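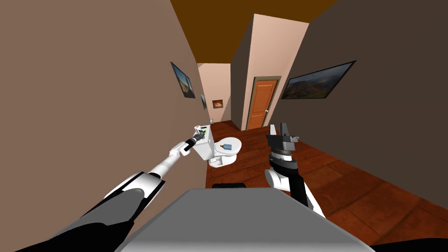 Sokbridge 양팔 이동 로봇 도입 패키지

제조: Broltberg
국내 공급: Grumlow
가격표 기준일: 2024년 4월 22일

Sokbridge는 주거 공간에서 물건을 집고 옮기는 작업을 연구하거나 시험하려는 기관용 패키지다. 로봇 본체와 시뮬레이션 라이선스를 함께 살 수도 있고, 라이선스만 먼저 계약할 수도 있다. 처음 도입하는 기관에는 라이선스 선계약을 권한다. 본체를 주문하기 전에 복도 폭, 문 위치, 선반 높이를 가상 공간에 넣어 보고 팔이 닿는지 확인할 수 있다.

구성품

본체(양팔, 이동 베이스, 평행 그리퍼 한 쌍)
충전 스테이션
비상정지 리모컨
시뮬레이션 라이선스, 연 단위
실내 공간 모델과 생활용품 모델 묶음
설치 및 운용자 교육

책상과 작업용 컴퓨터는 포함되지 않는다. 시뮬레이션만 쓰는 경우에도 별도 그래픽카드가 달린 컴퓨터가 필요하다. 권장 사양은 견적서에 첨부한다.

생활용품 모델

기본 묶음에 들어 있는 모델은 317종이다. 튜브, 병, 수세미, 컵처럼 모양과 크기가 제각각인 물건을 섞어 두었다. 기관에서 실제로 쓰는 물품을 추가하려면 제작비가 따로 들고, 실물 견본을 보내야 한다. 반투명 용기와 천 종류는 제작 기간이 더 길다.
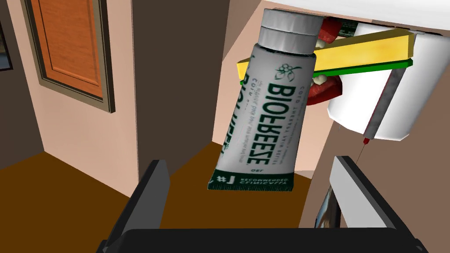
시뮬레이션 화면: 그리퍼와 BIOFREEZE 튜브

예산 잡기

라이선스 선계약의 첫해 비용은 약 3000만 원이다. 부가세는 별도이며 교육비가 포함된 금액이다. 본체 가격은 그리퍼 종류와 베이스 옵션에 따라 달라지므로 견적으로만 안내한다. 선계약 후 같은 회계연도 안에 본체를 주문하면 라이선스 금액의 50%를 본체 가격에서 뺀다. 해를 넘기면 할인은 적용되지 않는다.

견적을 비교할 때 빠지기 쉬운 항목을 적어 둔다. 그리퍼 손가락 패드는 소모품으로 분류되어 보증 대상이 아니다. 배터리는 본체와 보증 기간이 다르다. 운송비에는 건물 안 반입이 들어 있지 않아서, 승강기가 좁은 건물은 반입 업체를 따로 불러야 할 수 있다. 보험은 구매 기관이 가입한다.

연구비로 집행하는 기관은 본체를 장비비로, 라이선스를 소프트웨어 사용료로 나누어 청구할 수 있다. 세금계산서도 항목별로 발행한다. 어느 비목으로 처리할지는 소속 기관 규정을 먼저 확인하기 바란다.

납기와 일정

라이선스는 계약 후 바로 발급된다. 본체 납기는 주문 시점의 재고에 따라 다르며 견적서에 적힌 날짜가 기준이다. 설치와 교육에는 4일이 걸린다. 9월에는 학기 시작과 맞물려 교육 예약이 몰리므로 그때 설치하려는 기관은 주문서에 희망 날짜를 함께 적어야 한다.

현장 조사는 본체 구매 기관에 한해 무료다. 담당은 Loukia Dimitriou이며, 도면과 문턱 높이를 미리 보내면 방문 시간을 줄일 수 있다. 도면이 없으면 방마다 벽 길이와 가구 치수를 잰 메모로도 된다.

좁은 공간에서의 시험

욕실 입구나 수납장 옆처럼 벽이 가까운 곳은 구매 전에 따로 시험 항목으로 넣는 것이 좋다. 팔 길이만 보면 닿는 자리라도 손목을 돌릴 여유가 없으면 접근 방향이 제한된다. 시뮬레이터에서는 베이스 위치와 손목 각도를 바꿔 가며 같은 작업을 반복 실행할 수 있고, 벽이나 가구와의 접촉은 기록 파일에 남는다. 다만 마찰과 물체의 변형은 실물과 차이가 있으므로 시뮬레이션 성공률을 그대로 납품 검수 기준으로 삼지 않는다. 검수는 현장에서 양측이 합의한 작업 목록으로 한다.
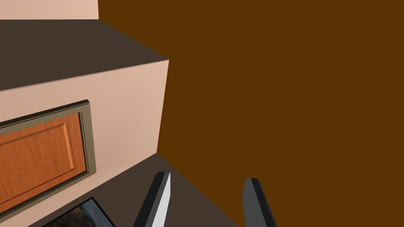 Hongmei Du는 구매 문의 게시판에 라이선스를 먼저 계약한 덕에 본체 옵션을 하나 줄일 수 있었다고 적었다. 처음에는 긴 팔을 고르려 했지만 도면을 넣어 돌려 보니 기본형으로도 충분했다는 것이다. 대신 물품 모델 추가비를 예산에 넣지 않아 중간에 품의를 다시 올렸다며, 추가할 물건 목록부터 만들고 견적을 받으라고 권했다.

물품 추가 견적은 본 견적과 함께 요청할 수 있다. 목록에는 물건 이름, 크기, 무게를 적는다.

교체 및 연장

라이선스는 만료 전에 연장하면 기존 공간 모델과 기록이 그대로 유지된다. 만료 후에 다시 계약하면 기관이 보관한 백업 파일로 복원해야 한다. Kocabaş 그리퍼를 이미 보유한 기관은 어댑터만 따로 주문할 수 있으며, 이 경우 그리퍼 자체의 보증은 원래 구매처를 따른다.

견적 문의 시 필요한 내용

기관명과 설치 장소
본체 포함 여부
희망 설치 시기
추가할 물품 목록
세금계산서 분리 발행 여부

견적서 유효 기간은 견적서 첫 장에 표시된다.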